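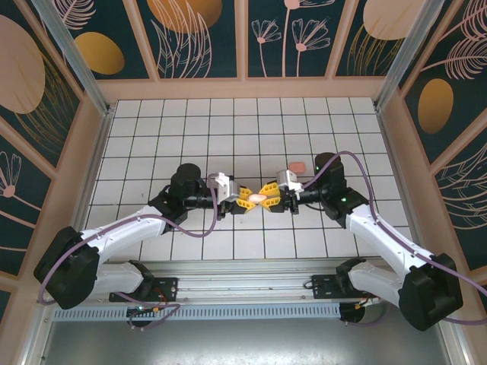 Dark teal walls with pale pink and gold botanicals, over white tile.

Kandale Printed Wall Panels

Kandale is a range of printed panels for lining interior walls, alcoves and built-in enclosures. The panels go up dry, edge to edge, and are fixed with panel adhesive. They suit rooms where wallpaper would get scuffed: entryways, workrooms, shop fronts, the wall behind a desk.

Each panel is 2626 mm tall and 555 mm wide. Cut from the bottom edge so the pattern lines up along the top. A fine-tooth handsaw is enough for most jobs. Cut with the printed face up and put masking tape over the line first.

The botanical designs were drawn by Sofia Katsaros, who works from pressed leaves and garden cuttings. The pattern repeats every second panel, so order an even number if you are covering a full wall. Panels are marked A and B on the back.

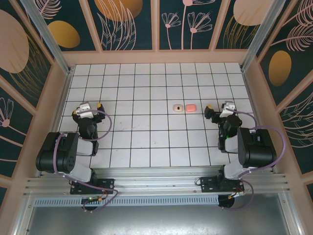 Patterned walls around a white tiled floor.

Before you fit

Leave the panels flat in the room overnight. The wall should be dry, firm and free of old paste. New plaster needs a coat of primer, and bare plaster that still looks patchy is not ready.

Start in the corner you see first when you come in. Check the first panel with a level, because every panel after it follows that edge. Run adhesive in vertical lines a hand's width apart and keep it back from the edges. Press from the middle out.

Leave a small gap above floor tile and fill it with flexible sealant. Gavgate sealant in white or slate is sold separately.

Cleaning

Wipe with a damp cloth and mild soap. Do not use scouring pads, bleach or steam. Pencil marks come off with a soft eraser. Gold areas should be dabbed dry and not rubbed. 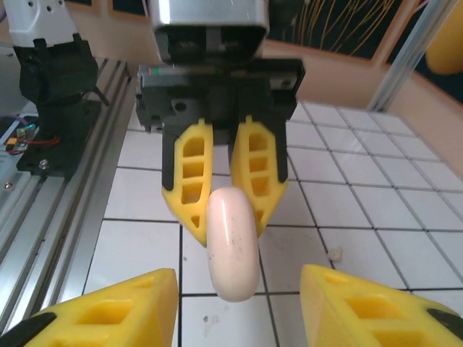 Reading time: 2 min

Ordering

Panels are sold singly or in boxes of four. Sample cards are free and show a piece of the design at full size. Colors shift a little between print runs, so order everything for one room at once and keep a spare. The run number is on the box label next to the product code, KD-1017.

Cut panels cannot be returned. Unopened boxes can come back within 30 days.

Trade accounts get a lower price on orders of 200 panels or more. Write to Pankaj Dhillon at the Clonitz trade desk with the wall measurements and a delivery address. The next print run is in February.

555 shares | 3 comments

Related items
Kandale corner trim
Kandale sample card set
Gavgate flexible sealant, white
Gavgate flexible sealant, slate
Ruawai plain panels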